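Speaker notes: storing small parts and seeds at home
Wirlow Library, 2022-12-11

Slide 1. Say hello, mention the tea urn is at the back.

Slide 2. Seed keeps best cool, dark and dry. Ask who stores theirs in the shed. Tell the Londero bean story (keep it to 2 minutes).

Slide 3. Label with variety and the year picked. Pencil lasts, marker fades.

Slide 4.
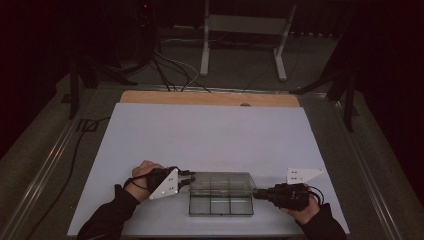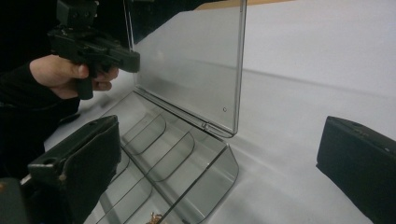
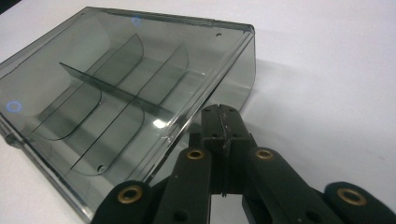
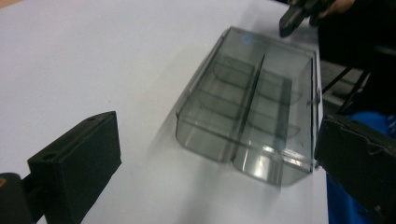
Sort seed by sowing month first, then by colour of label. Beans and peas need a jar of their own. For small seed like lettuce, a divided see-through box such as the one in the last picture does well, kept in a dark cupboard. March sowings go in the front row.

Slide 5. Questions. Swap table stays open until 4.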